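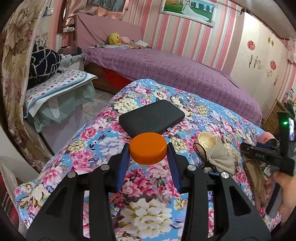

Projects > Kambridge Robotics Club > Hirnent

3 min read

Hirnent is our term project on household pick-and-place using hand-held grippers. The task set was recorded in furnished bedrooms, where surfaces are soft and the background is cluttered. A typical grasp is the orange round lid, pinched between the two padded fingers just over a black power bank on a floral quilt. Contact on a quilt is harder to model than contact on a table - the surface gives under load and the object tilts before the fingers close. A second operator with another black hand-held gripper works at the right side of the bed.

Method. We collected 200 demonstrations, 20 of them held back for testing. Each one starts with the fingers open and ends when the object is released. Clips with a dropped object were kept and tagged. Labels were entered in the Purnalia sheet by a team member other than the operator.

Results. The first policy completed 69 percent of grasps on rigid, flat objects. After we trimmed idle time from the start of each clip, this rose to 74 percent. Cloth pouches remain the worst class. The fingers close on loose fabric and the contents slide out of the grip.

Open items. Finger pad wear was not measured. The Mac Carthaigh mount loosens during long sessions and should be retightened between sets. Lighting was not controlled. The next set will be recorded in February with the same pads and a shorter object list.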